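4. Safety rules and working practice

4.1 Why we wrote our own rules

When our group took over the two-arm cell in February, there was only one page of rules on the door of the laboratory. It said to wear glasses and to switch off the power at the end. For a cell with two arms that share one space this is too little. Elisa Galli and I read the general guidance for collaborative robots that our supervisor, Gertraud Hofstetter, gave us, and we made from it a list of 16 rules. After the first trials we reduced the list to 11. The five rules we removed were repeating others with different words, and a long list is not read by anybody who is in a hurry.

4.2 The rules which changed our work the most

Speed. During teaching, both arms run at the lowest speed setting. The higher setting is permitted only after the same motion was completed 10 times without a stop.

Distance between grippers. The two grippers may come close to each other only above the work piece, and only one of them moves at a time. The second waits until the first one reports its position. We discussed this rule a lot, as it makes the folding slower. We decided to keep it.

Hands. No hand goes inside the enclosure while the arms have power. To place a new blank, the operator says "stop" aloud, presses the stop button and waits for the answer of the second person.

Cables. Before each session one person looks along both cables, from wrist to base. A cable has to be fixed to the links and must have enough free length at the elbow. In the second week we found a loose tie and had to repeat some six trials, so now the check is signed in the log.

Material. We work with flat blanks from Skusell, and they are inspected before use. A blank with a torn fold line is put aside and not given to the arms.

4.3 How well we followed them

We must be fair here. The speed rule was always followed. The log was not signed on one Wednesday, when we started late after the lecture. The "stop" aloud felt strange in the beginning and we forgot it several times – Ms. Hofstetter reminded us.

4.4 Open points

The guidance does not say clearly who is responsible when two students operate together. We propose that one name is written in the log as the operator, and this person alone may start the arms. We also did not yet test what happens if one arm loses power and the other continues. This will be done by the next group.
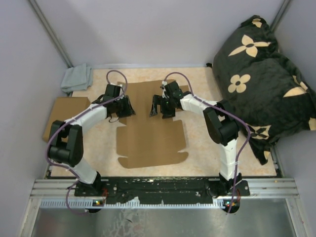
Figure 6. The two arms above a flat cardboard blank.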